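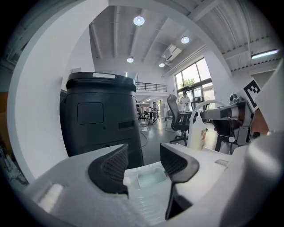 The Jillora hand-held gripper is the tool we built for our own grasping studies, and it is now something other groups can order from us. It came out of a fairly simple question that Dayana Manríquez kept putting to the rest of us: if a person carries the gripper about and does the job by hand, how much of what they do can a robot arm learn to copy afterwards? Quite a lot, we're pleased to say, although it took us a good while (and a great many dropped cups) to get there. The body is white plastic, and the two black fingers lean towards each other over a small gap, each with a textured face on the inside so that smooth things don't slide away from you. Finger shape mattered more to our results than any of us had expected.

Styliani Kouris ran the main study, in which 15 people used the tool for 49 household tasks, everything from pouring rice to hanging up a tea towel. Half of the group had the wedge-shaped fingers you get as standard and the other half had the older flat ones. The arm trained on the wedge recordings made fewer bad grasps, and the gain was clearest with thin things such as spoons and envelopes. We did not see much difference with large boxes, so if boxes are all you handle, do save your money and ask Orestis Vlachopoulos about the flat pair!

What you get
Jillora gripper, assembled
Two wedge fingers, fitted
Two spare grip pads
Printed guide to the recording method, as used in the study
Padded case by Brundby

Fingers come off with a small hex key, and we'd suggest checking the pads after a long day of recording, as a worn pad does creep into the results. Wipe them with a barely damp cloth and let them dry before the next session.

Orders and loans go through Eftychia Kontogiannis at the Stamatopoulos workshop. Loans are for two weeks, and August is always busy, so please write early.

Page last updated 12/14/21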